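Incidencia: la política bimanual falla más de lo publicado al repetir la evaluación
Proyecto: Cilldale
Componente: evaluación / preprocesado de imagen de cabeza
Prioridad: media
Estado: resuelta, pendiente de revisión
Asignada a: Gijs Van Loon
Abierta: 9 de febrero de 2023

Resumen
La evaluación de la tarea de colocación con dos brazos no reproduce el resultado del informe interno de septiembre. Mismo checkpoint, mismo protocolo, misma célula. La tasa de éxito baja y los fallos se concentran en la fase de aproximación del brazo derecho.

Entorno
Checkpoint entrenado con 200 demostraciones teleoperadas. Horizonte de acción de 100 pasos. Entrada: cámara de cabeza y posiciones articulares de ambos brazos. Registro de episodios en Gestix.

Pasos para reproducir
Llevar ambos brazos a la pose inicial.
Colocar el recipiente entre los dos brazos, tumbado y en horizontal.
Lanzar el script de evaluación con la configuración por defecto.
Comparar la trayectoria predicha con la de referencia en los primeros 250 pasos.

Resultado esperado
La pinza derecha llega al borde del recipiente y cierra.

Resultado obtenido
La pinza derecha se detiene antes de llegar y la política entra en bucle: avanza, retrocede, vuelve a avanzar. El brazo izquierdo sigue la referencia sin desviación apreciable.

Registro

Entrada 1. Descartado el control de bajo nivel. Reproducidas varias demostraciones en lazo abierto; los dos brazos siguen las consignas dentro de tolerancia.

Entrada 2. Descartada la latencia. Los sellos de tiempo de imagen y de articulaciones coinciden con los de las demostraciones. Sin fotogramas perdidos.

Entrada 3. Recalibrados los extrínsecos de la cámara de cabeza. Sin cambio en el comportamiento. Se conserva la calibración nueva.

Entrada 4. Pregunta de Declercq: ¿se ha probado con el agregado temporal desactivado? Probado. El bucle desaparece, pero la pinza cierra fuera del recipiente. El agregado ocultaba el error de posición, no lo producía.

Entrada 5. Calculada la saliencia sobre la imagen de entrada. La activación de la rama derecha no cae sobre el recipiente; se reparte por la superficie de la mesa, con un máximo en la mancha alargada que la cruza. Se adjunta la vista de cabeza en pose inicial.

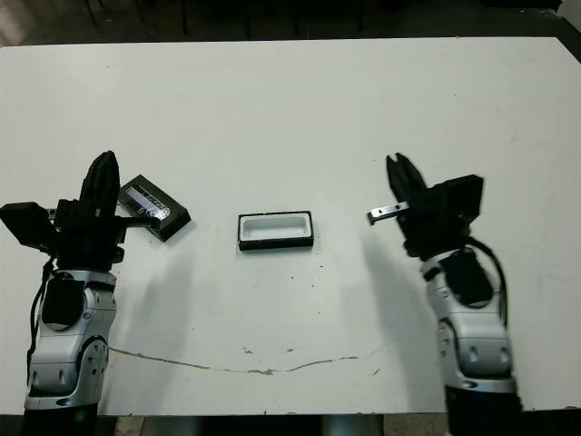

Adjunto 1. Vista de cabeza, pose inicial. Recipiente entre ambos brazos; mancha horizontal en la zona central inferior.

Entrada 6. Revisadas las demostraciones de entrenamiento: la mancha no figura en ninguna. Prueba con máscara digital sobre la mancha, sin tocar la mesa: la aproximación derecha vuelve a la referencia.

Causa
Sensibilidad de la política a la textura del fondo. El entrenamiento se hizo sin aumento de datos en la región de la mesa.

Solución
Reentrenado con aumento de textura limitado a la mesa (rama zildale). El bucle no se reproduce con la mancha visible y sin máscara.

Pendiente
2 repeticiones completas del protocolo antes de corregir la tabla del informe. Hasta entonces no citar la cifra de septiembre.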